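How I Wash a Small Load of Darks in the Front-Loader

I put off writing this one because, well, it's laundry. But I've had the same conversation so many times in the hallway that I figured I'd type it up once and point people here. So this is how I do a small load, start to finish, in a regular front-loading machine. If you've been doing laundry for years you can skip to the part about the gasket, which is where most of the trouble lives (in my experience anyway!).

What you need

A basket, your clothes, detergent, and a machine. I like a plastic basket with holes in the sides so things can breathe a little if they sit overnight. I had a wicker one from Anport before this and it snagged every knit I owned. Plastic wipes clean, it's light, and you can rinse it in the tub.

For detergent I use the Pidano liquid, mostly out of habit. Whatever you have is fine as long as it's okay for a front-loader. Look for the HE mark on the bottle. The regular stuff makes way too many suds and you'll be running extra rinses all afternoon.

Sorting

I don't do the five-pile system my mother swore by. I do darks, lights, and "deal with it later." Black and teal go together just fine once they've each been through the wash a few times. If the teal is brand new, give it one wash by itself first, because greens and blues can bleed and you won't notice until it gets near something pale.

Check the tags while you're at it. If a tag says hand wash, I believe it. If it says wash separately, I believe it the first time only.

Then pockets. All of them, including the little one inside the big one. I once washed a bus pass and a whole pack of gum together and I'm still finding out where the gum went.

Loading

Carry the basket over and set it down near the machine before you open anything. Swing the door all the way back so it's out of your way, then take a quick look in the drum for a leftover sock. Put things in one at a time and give each one a little shake as it comes out of the basket. Clothes that go in as a tight ball tend to stay a tight ball, and the middle doesn't get washed very well.

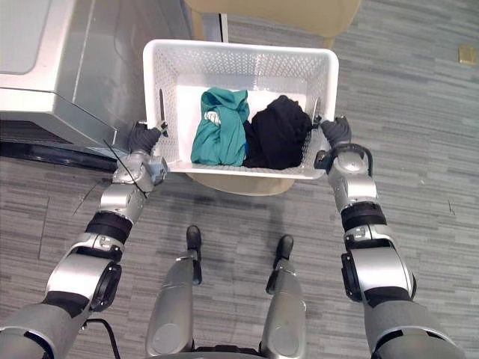
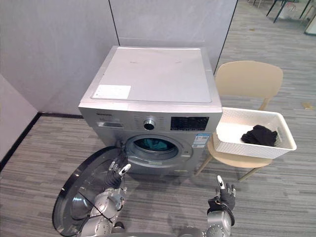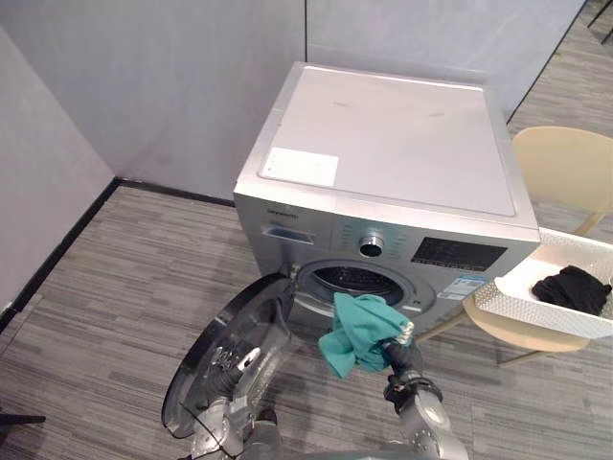

Home Skills Club, Laundry & Fabric Care

Okay, so everything's in. Before you shut the door, run a finger around the rubber gasket. You're feeling for a sleeve or a drawstring that's hanging over the edge. If you close the door on fabric you can get a leak, and you can also get a nasty gray crease on the shirt that takes forever to come out. Ask me about my good linen top. (Don't.)

Push the door until it clicks. If it doesn't click, open it and look at the gasket again before you start leaning on it with your hip like I used to.

Detergent

Pull the drawer out all the way so you can see the compartments. On most machines the main wash section is marked with a 2 or a II, and the one with the little flower is for softener. A small load needs a lot less detergent than you think. I pour to the lowest line on the cap and stop there. More soap doesn't get things cleaner, it just leaves that stiff, slightly waxy feel that people blame on hard water.

I skip softener on anything stretchy and on towels. If you love the smell, try half of what you normally use and see if you miss it.

Picking the program

Turn the knob to whatever your machine calls its everyday or mixed program. For darks I go cold, and I bring the spin speed down one step if the display lets me. Cold water is easier on black cotton, and the slower spin means fewer hard creases. It does come out a bit wetter, so leave extra time on the rack.

My cycle says 81 minutes on the display and it's lying, but only by a little. Front-loaders will sometimes stop and rebalance before the spin, especially with just a couple of things in there. If yours keeps thumping and pausing, add a towel in a similar color. A very light load has nothing to balance against and the machine gets fussy about it.

Getting it out

Wait for the lock to release. Don't yank the handle! Then pull things out one by one, shake them again, and drop them in the basket. Reach up and feel along the top of the drum too, because small things love to stick up there after the spin.

I hang darks inside out, away from the window. I use the Jiner folding rack, and a garment that's going to stretch gets laid flat across the top bars.

Before you walk away

Leave the door open for a while and pull the drawer out an inch or so. Wipe the folds of the gasket with a dry rag, especially at the bottom where the water collects. I do that after every wash and I clean the filter every April, plus whenever the machine starts to smell like a pond.

And put the basket back where you found it, with nothing in the bottom. I just checked mine and there's one sock in it, so I guess I'm running another load tonight.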